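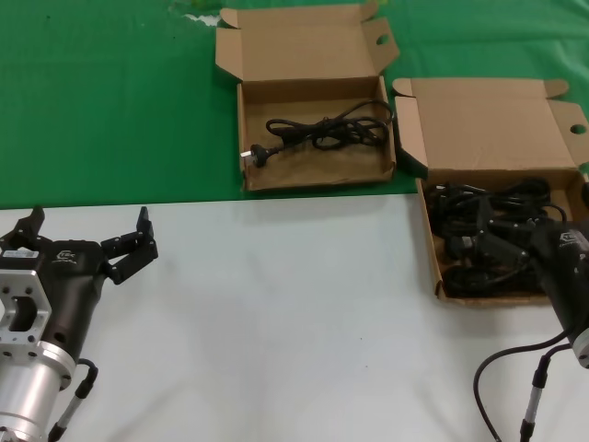

Returns bench: second month of the two-arm cell

The two-arm cell at the Dirnska returns centre now runs on both weekday shifts. Its job is power cords and adapters, which come back from rental customers mixed together in cardboard boxes. The arms take leads out of a full box one at a time and move them to a second box. Testing, tagging and repair are still done by hand at the next bench.

Cords are a poor fit for most grippers. They change shape when lifted, they catch on each other, and black cable on black cable gives the cameras very little to work with. The Lilar software the cell runs on handles a single lead well. It handles a heap less well, and the usual fault is a lift that brings up two leads hooked at the plug. When that happens the arm lowers them again and makes 3 attempts before it calls for a person.

In the first full month the cell moved 1338 leads. Hand sorting over the same period was much higher, at roughly 4000, so the bench crew is still doing most of the volume. The site did not reduce hours on the bench, and the roster for November is unchanged.

The work itself has changed in several ways. Sorters used to spend the first part of each shift untangling, and that was the task most often named in wrist and thumb complaints. Part of it has moved to the cell. In its place there is a new duty, cell attendant, rotated every 40 minutes. The attendant swaps boxes, clears faults and logs the cause of each stop. Some staff like the rotation. Others have said that waiting on a machine is more tiring than sorting, and that the stop tone is hard to hear when the strapping machine is running. A light has been ordered for the attendant's side.

Tươi Bạch, who leads the bench on the early shift, asked for two changes to the fault screen. The first puts the reason for the stop in plain words above the code — this is done. The second would let the attendant skip a lead and send it straight to hand sorting. Modise, our integrator, has that one in test.

Pay grades are still open. Attendant duty is paid at the sorter rate for now, and Tincuța Filip is collecting comments on whether it should carry an allowance. Send them to her in writing or leave them at the shift desk.

Reminders for attendants:

Press pause and wait for both arms to stop before reaching over the bench.
Fold box flaps back fully before restarting.
Leads with cut or bare insulation go to the Mikon bin, not back in the box.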